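Okay, thread time. I put off replacing my old desktop for years and I want to talk about what I learned, mostly about RAM and mostly the hard way.

I got my tower secondhand in April from a little shop called Rebane. It came with a decent graphics card and hardly any memory. Fifteen browser tabs and the whole thing would crawl!

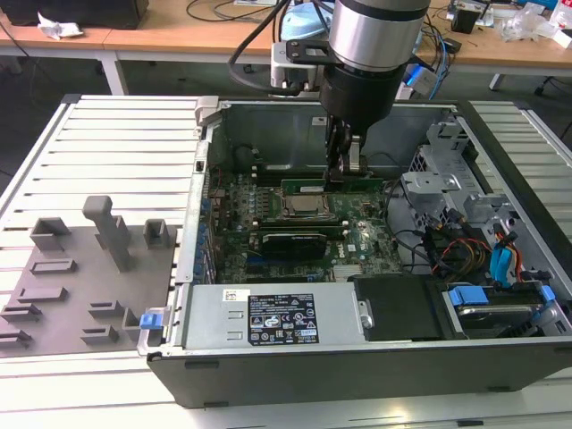
So I started pricing sticks. Prices are all over the place, you guys. The first place I checked, Promach, wanted nearly double what Rebane charged for used ones with the same specs. I went used. No regrets so far (fingers crossed).

Biggest tip: write down what you already have before you shop. Type, speed, size. I bought the wrong generation the first time and the notch didn't line up, and then I had to mail it all the way back to Fasik and eat the shipping.

Second tip, look up your board's manual for which slots to fill. I found mine as a PDF on a forum, post number 794 in a thread that started out being about printers.

Also, push harder than you think. Both ends should click. I was so scared of cracking something that I left one end up, got a black screen and 11 beeps, and went to bed mad.
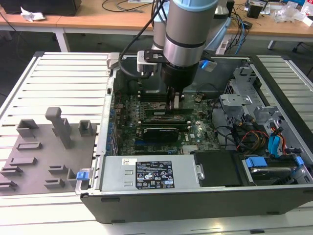 Do you have to buy the 2 sticks as a matched kit?
Mixed ones often work fine, they'll usually just run at the speed of the slower one. A kit saves you some guessing if the price is close.

Mine are a kit and the tabs are fine now. I even have Ulla (my ancient photo organizer program, I will never give it up) open all day.

Next I want to swap the hard drive for an SSD. If you've cloned a drive and lived, tell me what software you used, I'm begging. Free is best but I'll pay up to fifteen bucks.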